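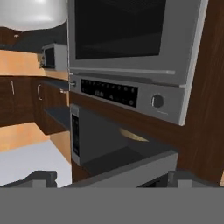 Spent January working out what our oven costs us to run. Posting the results as a few people asked when I moaned about the bill. 1/13

Background: two-bed flat in Miltwood, all electric, no gas in the building. I bake bread twice a week and cook a proper dinner most nights. 2/13

The annual statement came in at 2196 kWh. That's everything: lights, fridge, washing machine, oven, hob. Heating and hot water are on a separate communal system, so they're not in it. 3/13

I wanted to know how much of that was cooking. The oven is wired in, so a plug-in meter is no use. I read the main meter before and after instead, with the washing machine off and the kettle left alone. 4/13

Bread first. Preheat to 230, loaf in for 40 minutes, oven off. I did this on several bakes and the readings were close to each other. The preheat took a bigger share than I expected. 5/13

I'd always given it 45 minutes to warm up as the recipe says so. Tried 19 minutes. Same rise, crust slightly paler on the bottom. I can live with that. 6/13

If you use a heavy pot with a lid you may want longer. Mine goes on a thin tray. 7/13

Second change: two loaves at once, one for the freezer. Slice it before freezing or you'll be there with a bread knife at 7am swearing at it. 8/13

Things that made very little difference for me: switching off five minutes early, and using the fan setting at a lower temperature. Someone on the Miltwood residents' group swears by the fan. It may depend on the oven. 9/13

Jacket potatoes were the worst habit. Over an hour of oven for two potatoes. I now do them in the microwave and give them a short blast in the oven only if something else is already in there. Skin isn't as good. 10/13

Cooking used 122 kWh over the winter quarter before I changed anything. I haven't got a full quarter since, so I won't quote a saving yet. 11/13

For comparison, the old fridge was using far more than I'd guessed. Cleaned the door seal, moved it a few inches off the wall, and will measure again in spring. 12/13

Spreadsheet is a mess but I'll tidy it up and share it if anyone wants it. It has 18 columns and I only need four of them. 13/13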